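Teleop vs. hand guiding for dish sorting - what are you using?

horutsuliak
Posted 3/7/21
Collecting demos for a plate/bowl/cup sorting task. 178 episodes so far, all by remote control from the head camera view. The policy trained on them reaches fine but stalls before closing on anything with a low rim. Operator pauses in the same spot, so I suspect it learned the pause.

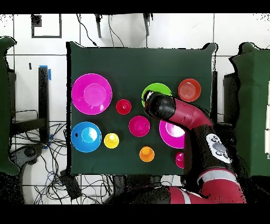
Arm over the green plate, head camera view.

tistton_r
Pauses are your problem. Trim every segment where joint speed stays under threshold for more than 12 frames, then retrain. Or drop teleop and guide the arm by hand. No lag, and you feel contact.

horutsuliak
Hand guiding puts my forearm in every image. The policy never sees that at run time.

tistton_r
Record the joint path by hand, replay it with nobody at the table, and log the video on the replay. We did this at Erska and kept 70 percent of the takes.

rchan
Disagree. Replay only works if each dish is put back exactly where it was. With cups that close together, one bad reset and the gripper comes down on a rim. You also lose the corrections, and those are the useful part of a teleop demo.

horutsuliak
Resets are by eye right now, so replay is out. Trimming tonight.

rchan
Don't trim the frames where the gripper is closing. The arm is still there too, and a speed filter on joints alone will cut them. Cost us 2 days.

tistton_r
Fair point on the gripper. I still say teleop plates are worse than hand-guided plates - the angle is hard to judge from above.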